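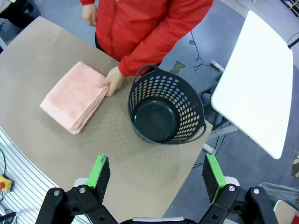
The Plaren laundry opens its doors to the public once a year, on a Thursday in January, which keeps the numbers down. We were 3 minutes late and had missed the biscuits.

Femke Vermeulen led the tour. She has the voice for it, having spent years talking over dryers. The main hall handles linen for 80 hotels and guest houses, and she named a good many of them. One was mine. I'd left a towel on its floor that morning and kept quiet.

The washing line is a long tunnel that swallows sheets at one end and returns them, some time later, at the other. There's a viewing window. We viewed it.

Folding got the most questions. A man from Cloten wanted to know how to do a fitted sheet and was told, kindly, that hotels don't use them. He looked cheated. Towels go in thirds, then in half, with the fold facing the guest.

Lost property was my favourite: one shelf, 223 odd socks, a set of false teeth in a labelled bag.

Tickets are free and parking isn't. Take a jumper for the loading bay and leave it in the car for everything else. The bus back to Wei goes at ten past four.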